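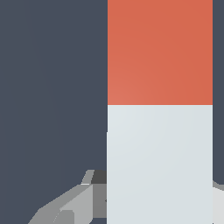 Pre-delivery inspection, dealer stock sedans
Site: Letero Motors, Bay 4
Date: Monday, July 14, 2025
Inspector: Peiyu Deng
Stock no.: 742

1. Tire pressures set from transport to road value - OK
2. Wheel nuts torqued, all corners - OK
Comment: left rear re-torqued after wheel refit.
3. Brake fluid level and cap seal - OK
4. Battery state of charge - FAIL
Comment: low on arrival. Charge overnight and retest before release.
5. Transport mode disabled - OK
6. Seat belt latches and retractors, all positions - OK
7. Headlamp aim - ADJUST
Comment: right lamp high. Corrected and rechecked.

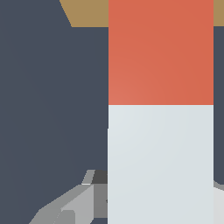
Can a car with an open battery item go to the customer?
It stays in stock until the retest is signed by a second inspector.

8. Underbody shipping plugs removed - OK
9. Paint and trim, colour match at fuel door - OK
Comment: light film on hood, washed off.
10. Road test, up to 280 km on odometer allowed for demonstrators - N/A

Open items: 4. Retest assigned to Homa Nouri. September deliveries use the revised form.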